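Skorari open afternoon, Prirkdale

I nearly didn't go, because Prirkdale is two changes on the train and the forecast was grim, but a friend had a spare place on the June visit and I'm so glad I said yes! Skorari does sorting and packing for small shops (buttons, hair clips, phone cases, that sort of thing) and they've been bringing in grippers over the last couple of years.

We got a cup of tea and a quick talk first. The site has 55 staff, and before the change most of them stood at a bench all day filling bags. Now a good few spend part of the week showing the grippers how to pick things up, by doing it themselves with a hand-held one, over and over. Our guide reckoned she'd done about 311 pick-ups before lunch and her thumb knew all about it.

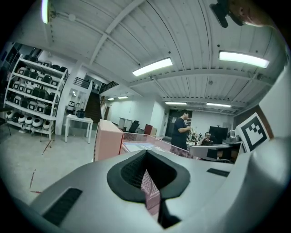

I asked her whether she missed the bench. Yes and no, she said - she liked the chatting, and you can't chat much when you're watching your own hand. But her back is better and she's gone up a pay grade, which took 7 months of asking. One of the older packers was less keen. He told us the fiddly bags still come to him, only now he gets nothing else, so there's no easy hour in the day any more.

The software is from Skokusex (I know, we all giggled) and the training course is run by Szilágyi. It lasts two days and everyone gets paid for it.

We finished just after four and I bought a bag of odd buttons at the door. The next visit is in autumn, and you have to ring up to book.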